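3.2. Place de la notice papier dans l'emballage

La seconde partie du corpus porte sur les notices imprimées glissées dans les emballages de petit équipement domestique. Nous les avons traitées à part des modes d'emploi téléchargeables, qui obéissent à d'autres contraintes de mise en page et que le lecteur consulte le plus souvent à partir d'une recherche par mot. La notice papier se lit d'un seul tenant, dépliée sur une surface plane. Elle concentre sur une feuille des contenus que la version numérique répartit sur plusieurs écrans : consignes de montage, avertissements, tableaux de caractéristiques, conditions de garantie.

Le corpus compte 500 notices en langue française, réunies auprès de deux distributeurs, Stevdale et Maltville. Les feuilles recto seul ont été conservées, de même que les dépliants à plis croisés. Ont été écartés les livrets agrafés, dont la pagination introduit une hiérarchie que les autres supports n'ont pas. Lorsqu'une notice existait en plusieurs états, seul le plus récent a été retenu.

La position de la feuille à l'ouverture a été relevée suivant trois modalités : posée sur le contenu, glissée sous celui-ci, ou insérée le long d'une paroi. La première est de loin la plus fréquente chez Stevdale. Chez Maltville, la répartition est plus dispersée et dépend du format du carton.
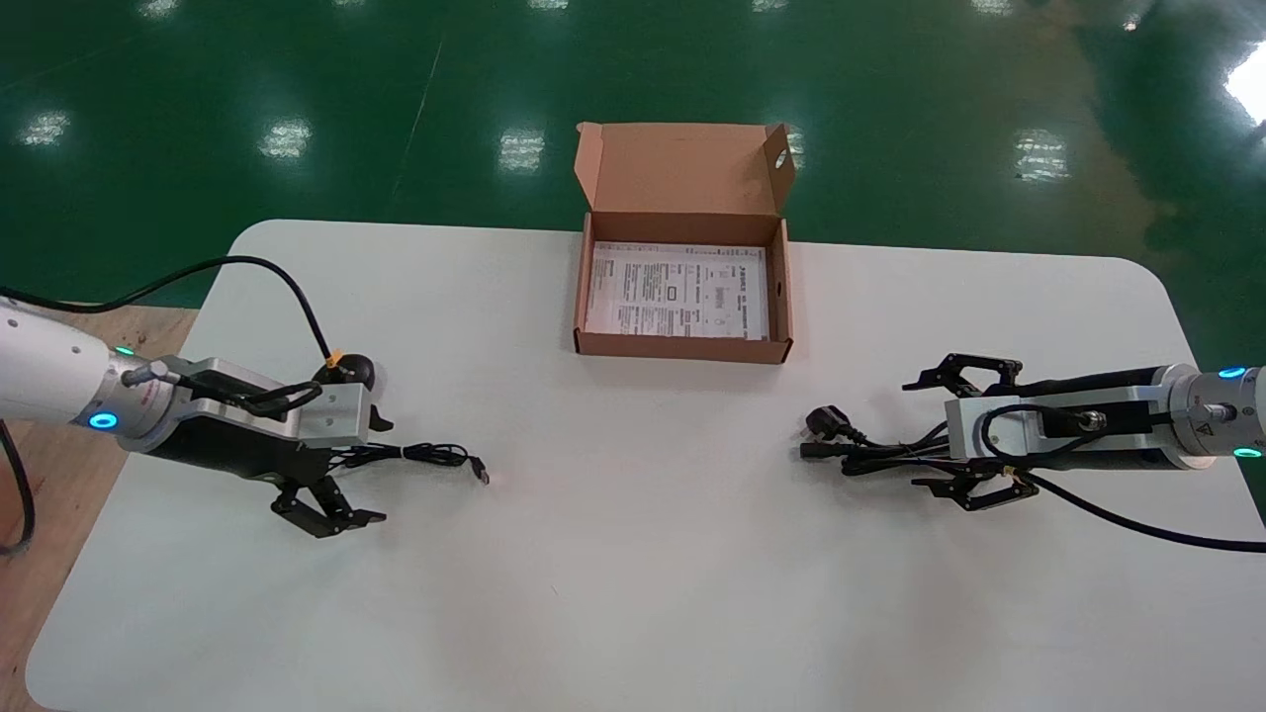
Figure 4. Feuille imprimée dans un carton ouvert, couvercle relevé. Texte, schémas et tableaux partagent la même page.

La densité typographique a été mesurée sur un carré de référence placé au centre de la page, hors titres et hors filets. Le corps de caractère médian est faible, et l'interlignage descend souvent sous la valeur que recommande le guide de rédaction Eynon, utilisé ici comme point de comparaison. Les tableaux sont les éléments les plus touchés : les en-têtes de colonne y sont abrégés, parfois sans que l'abréviation soit développée ailleurs dans la feuille. Dans 200 notices, au moins une abréviation reste ainsi sans explication.

Les schémas posent une difficulté d'un autre ordre. Leur renvoi au texte se fait par numéro, par lettre ou par simple voisinage. Ce dernier procédé suppose que le lecteur associe de lui-même un dessin au paragraphe le plus proche, ce qui devient incertain dès que la page comporte plus de deux colonnes. Les avertissements sont en général encadrés, mais le cadre sert aussi, dans les mêmes feuilles, à isoler l'adresse du fabricant ou les conditions de garantie. Sa valeur de signal s'en trouve réduite.
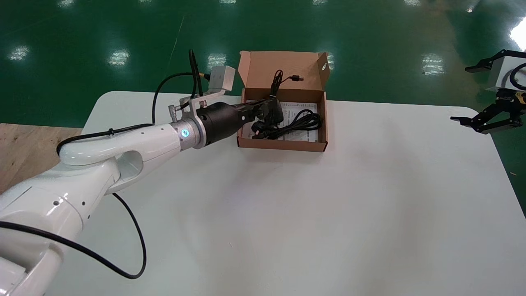
Figure 5. Carton ouvert sur une table blanche.

Pour l'analyse syntaxique, les consignes ont été segmentées à la phrase puis étiquetées avec l'outil Edon. L'infinitif domine dans les étapes de montage (« visser », « retourner ») et l'impératif dans les avertissements. Les deux formes alternent à l'intérieur d'une même liste dans environ 200 notices, sans que l'alternance corresponde à un changement de fonction. Nous y voyons la trace de traductions assemblées à partir de sources distinctes. Cette hypothèse sera reprise en 4.1, où les notices bilingues font l'objet d'un examen séparé.

Contact : secrétariat de rédaction | © Tous droits réservés | Haut de page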